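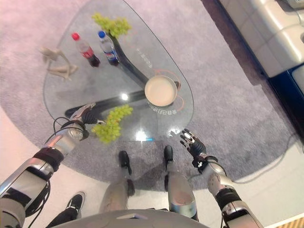
Glass tabletops: cleaning and care

The guidance on glass coffee tables in the shared lounges has been revised for April 2021. It applies to the clear, rounded tops now in use on both floors of the Gallagher building. Questions go to Effie Matheson in facilities.

Clear glass over carpet shows everything. Residue that would go unnoticed on a painted surface is visible from any seat, and ceiling lights produce glare spots that hide smears from one side and exaggerate them from the other. Check the top from two positions before signing off the room.

Remove all items first. Bottles should be lifted, not slid, as grit trapped under a plastic base will mark the surface. Fruit should go on a plate or in a shallow dish. Grapes set directly on the glass leave sugar and stem fragments, and a berry that splits will dry to a film that plain water does not remove on the first pass.

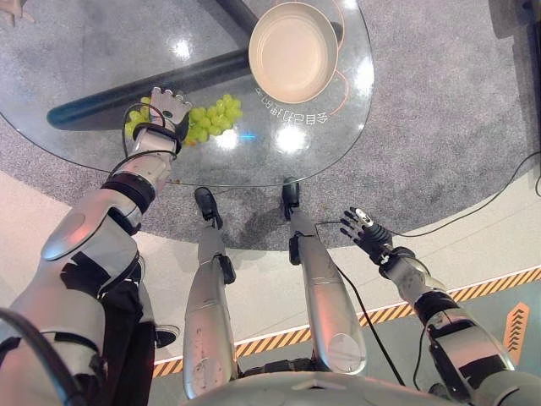
Grapes on the bare glass, with the round cream-colored dish on the far side.

Use a microfiber cloth, lightly dampened, with a drop of neutral detergent for sugar. Follow with a dry cloth. Ammonia sprays are no longer stocked. Wipe along printed lines and lettering with light pressure only, and keep scrapers and abrasive pads away from them. If print has begun to lift, leave it alone and report it.

The dark support under the glass collects dust along its upper side, where it can be seen through the top. It should be wiped every 9 days, on the same rotation as the lamp bases. Do not lean on the glass while reaching under it.

Chips at the rim, however small, take the table out of service. Cover the chip with tape and send the location to Noreen Ní Chonaill, who holds the spare tops. Replacement cloths are in the Flekico cabinet. The last order was for 2,000, so there is no need to wash and reuse a cloth that has picked up grit.

The next round of rim checks is in May.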